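Économie domestique et consommation des ménages
Chapitre 4 : Conserver les aliments à la maison
Notes de cours, Marijke Leemans

Rappel du chapitre 3 : nous avons distingué la perte (avant la vente) et le gaspillage (chez le distributeur, au restaurant, chez le particulier). Le présent chapitre ne traite que du particulier.

4.1 Pourquoi les aliments s'altèrent

Trois mécanismes sont à connaître pour l'examen. L'altération microbienne est due aux bactéries, levures et moisissures. L'altération enzymatique provient de l'aliment lui-même : brunissement d'une pomme coupée, ramollissement d'une banane. L'oxydation touche surtout les graisses et donne le goût de rance.

Le froid ralentit ces mécanismes sans les arrêter. Un produit altéré avant d'être mis au froid reste altéré. La Listeria continue à se multiplier à basse température, lentement. C'est la raison pour laquelle la date limite de consommation s'applique aussi aux produits bien réfrigérés.

4.2 Le réfrigérateur

Température recommandée : 4 °C dans la zone la plus froide. Dans un appareil à froid statique, cette zone se trouve souvent en bas, au-dessus du bac à légumes, mais cela dépend du modèle. La contre-porte est la partie la moins froide et la plus exposée aux variations.

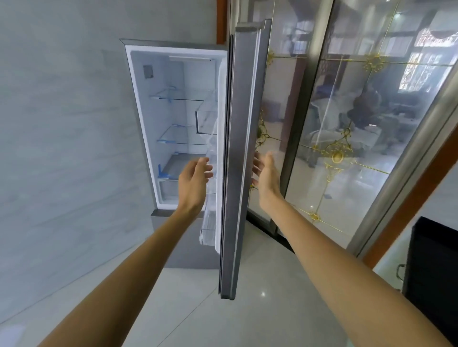

Rangement habituel :
Zone froide : viande, poisson, plats entamés.
Zone intermédiaire : yaourts, fromages, restes cuits.
Bac : légumes et fruits qui supportent le froid.
Porte : boissons, condiments, beurre.

Les tomates, les bananes et les pommes de terre restent dehors. Les œufs peuvent être gardés à température ambiante s'ils y étaient à l'achat, mais on évite de les faire passer du froid au chaud.

Un plat cuit se met au froid dans les deux heures. On le divise en petites portions pour que le cœur refroidisse plus vite.

4.3 Étude de cas : l'enquête Walard

L'enquête a suivi 60 ménages pendant le mois de février. Chacun notait ce qu'il jetait et le motif. Au total, 3 449 entrées ont été relevées. Tapio Kuusisto, qui a dépouillé les carnets, signale deux limites : les liquides versés dans l'évier sont mal déclarés, et 169 entrées ne portent aucun motif. Elles ont été écartées du classement.

Le motif le plus fréquent est l'oubli, devant la date dépassée et la portion trop grande. Le pain arrive en tête des produits jetés. Neuf ménages ont arrêté avant la fin ; leurs carnets sont comptés jusqu'à l'arrêt.

4.4 Les produits secs

Farine, riz, pâtes et légumineuses craignent l'humidité, la chaleur et les insectes. On les tient loin du four, dans des récipients fermés, avec la date d'ouverture inscrite dessus.
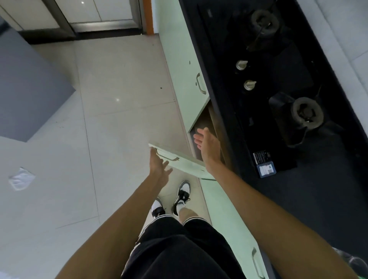
La date de durabilité minimale (« à consommer de préférence avant ») n'est pas une limite sanitaire. Des pâtes dont la date est passée sont en général consommables si l'emballage est intact. La farine complète fait exception en pratique : elle contient le germe, donc des graisses, et rancit plus vite que la blanche.

Rotation : le produit acheté en premier est utilisé en premier. Les nouveaux paquets vont derrière les anciens.

À lire pour la prochaine séance : le dossier Visser, parties 1 et 2. Apporter un ticket de caisse alimentaire récent.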